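Chapter 5
Planning a Demonstration Visit

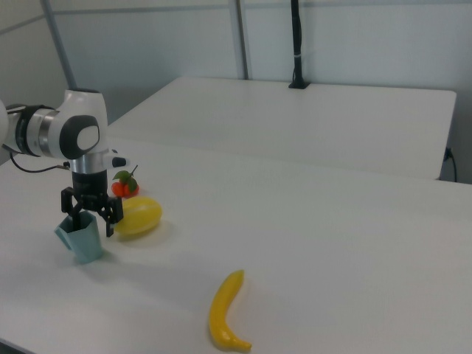
5.1 Purpose of the chapter

A demonstration is a machine trial held in front of people who did not design it. The visitors may be customers, pupils, inspectors or members of the public, and each group arrives with a different idea of what a robot ought to do. This chapter deals with the preparation of such a visit: the choice of task, the layout of the table, the timing of the cycle and the record kept afterwards. Cell guarding and stopping distances were treated in Chapter 4 and are not repeated.

The main case is the November open day at Arnulum, a small training centre whose handling section was then run by Solveig Holmgren. The doors were open on the Sunday from ten in the morning, and 239 visitors signed the book. A second case, the customer visit to Edgate, is taken up in section 5.6.

5.2 Choice of task

The task shown to visitors should be one they could do themselves without thinking. Picking up a cup meets this condition. A visitor knows what a cup weighs, where it is normally held and what a poor grip looks like, and can therefore judge the result without help from the operator. Play fruit serves the same end. A toy lemon, a toy banana and a toy tomato differ in outline and in colour, and a person at the back of the group can tell them apart.

With a two-finger parallel gripper, a cup may be held across its full width or by its wall, with one finger inside and the other outside. The wall grip needs a smaller opening but a more exact approach, as an error in height can bring the inner finger down on the rim. Tapered cups add a further difficulty: the wall is not vertical, and the fingers do not meet it squarely unless the tool is tilted.

5.3 Cycle time and attention

Holmgren's notes give 206 completed cycles for the day. Her colleague Ebbe Ekström had proposed running the arm at 70 per cent of its programmed speed, and this setting was kept throughout. The slower motion lengthened each cycle, but it let the operator name each step as it took place. Visitors who had missed the start of a cycle generally stayed for the next one.

A pause between cycles is also needed - questions are seldom put while the arm is moving. The length of the pause should be set by the operator and not by the program.

5.4 Terms used in this chapter

Approach: the part of the path between the last free position and the grip.
Reset: the return of all objects to their starting places, by hand or by the arm.
Wall grip: a grip on one side of a hollow object, with a finger on each face of the wall.
Witnessed cycle: a cycle run with at least one visitor present.

Readers who have not yet worked through the exercises on tool tilt in Chapter 3 should do so before starting section 5.5, where the approach path for a tapered cup is calculated in full.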